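Chapter 2
Memory Channels and Bandwidth

A processor can work only as fast as data reaches it. When a program asks for a value that is not held in cache, the request travels to main memory, and the processor may wait many cycles for the reply. This chapter explains how memory is divided into channels, how ranks share a channel, and why the amount of memory in a system says little about its speed.

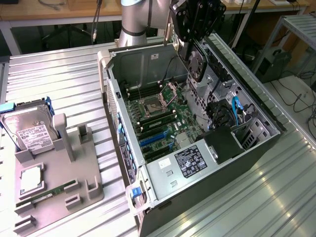 Page 55

A channel is an independent path between the memory controller and one or more memory modules. Two modules on the same channel must take turns. Two modules on separate channels can transfer data at the same time, provided that the controller spreads addresses across both. This practice is called interleaving.

Students should keep two terms apart. Bandwidth is the amount of data moved in a given period. Latency is the delay before the first part of that data arrives. Adding a channel raises the peak bandwidth – it does little to shorten the delay of a single read.

The Jalside trace, used in the exercises for this chapter, contains 1,269 memory requests. Of these, 354 miss the last level of cache and must be served from main memory. The Valtureo simulator replays the same trace under different channel layouts, and the results may be compared with the worked tables in Appendix B.
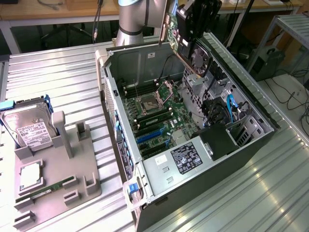 2.1 The Memory Controller

The memory controller receives requests from the cores and decides the order in which they are served. In older designs it was placed in a separate chip on the motherboard. Most current processors include it in the same package as the cores, which shortens the path to memory.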